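# Chapter 6: Picking a Gripper Without Fooling Yourself

I've rewritten this opening more often than any other in the book, mostly because I kept changing my mind about grippers.
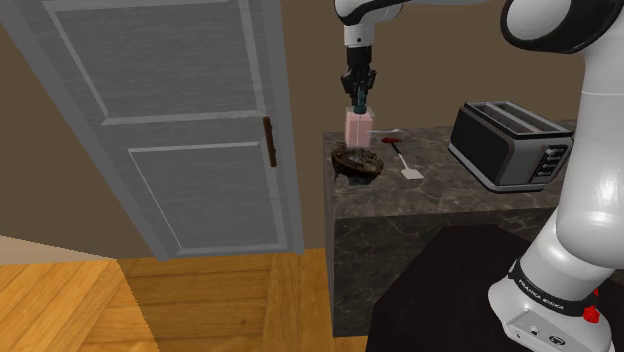 *Figure 6.1. The simulated kitchen counter, with the Franka Emika arm holding the pink block in a two-finger gripper.*

Let me start with a confession. When I put together my first gripper comparison, I ran the Willum fingers in the morning and the Arnov fingers in the afternoon, wrote down which one dropped things less, and called it a result. Arnov won by a mile! I was very pleased with it, and I showed it to anybody who stood still long enough. Then in August I reran the whole thing and discovered I'd changed the controller gains over lunch. I had been comparing two lunches.

So this chapter is about comparing hardware (and controllers, which people love to treat as if they weren't part of the hardware question) in a way that will still make sense to you a month later. We'll do nearly all of it in simulation. You can do the same on a real bench if you have one, and Section 6.7 covers what changes when you do, but a simulator lets you reset the counter exactly, as many times as you like, and at this stage that's worth more to us than realism.

## 6.1 The counter task

If you worked through Chapter 5, you already have the kitchen file loaded. If you skipped it (I know some of you did), go back and get at least as far as the part where the arm moves to a named pose and stops. You'll need that.

We're going to keep reusing one small job: pick up the pink block, clear the woven bowl next to it, and set the block down somewhere else on the marble. It sounds too easy, and with flat fingers on a flat-sided block it nearly is. I picked it on purpose. An easy first object shows you the faults in your test setup before the hard objects start hiding them. If a gripper can't hold a plain upright block, check your own code before you blame the fingers.

The harder things come later in the chapter. The thin white utensil is the one I dread, lying flat on the counter the way it does, and the red-handled spatula gives you a choice of where to grab that turns out to matter a lot. The toaster we'll leave alone until Section 6.5, where it becomes something to steer around.

## 6.2 What goes in a trial

A trial, in this book, is one attempt from a clean reset to a full stop. You log it whether it went well or badly. My own rule is that a trial doesn't get thrown out unless the simulator itself crashed, and then I write down that it crashed.

For every trial, record:

- the finger set (Willum or Arnov)
- the controller, with its gains written out in full
- the block's starting position
- the closing force you asked for
- whether the block was still held when the arm stopped over the target
- anything odd, in plain words

That last line is the one students leave blank. Please don't! Half of what I know about the Lamont controller came from scribbles like "wobbled on the way up, held anyway," and you can't get that back out of a column of ones and zeros.

I run 192 trials for each finger set, split evenly across two controllers, Lamont and Bratora. You can get by with fewer while you're practicing. Just decide on the number before you start and stick to it, even when the early trials are going beautifully for the one you were hoping would win.

## 6.3 Changing one thing

Okay, the dull but important bit. When you swap the fingers, swap only the fingers. Keep the approach height, the closing speed, the camera view and the starting positions the same. I save all of these in one settings file and copy it into the results folder at the start of each run, so if I get clever over lunch again I'll at least have evidence.

The camera deserves a word here. If your code uses the picture to find the block, then moving the camera changes what the arm knows, and your gripper test has quietly become a vision test too. For this chapter we feed the block's position straight from the simulator. Chapter 8 takes that crutch away.

**Try it before reading on.** Run the counter task with the Willum fingers and the Lamont controller, 2 trials only, with identical settings. Lay the two logs side by side and see whether the numbers match all the way down. If they don't, find out where they part ways, and bring that line number with you to Section 6.4, where we look at random seeds and the contact solver.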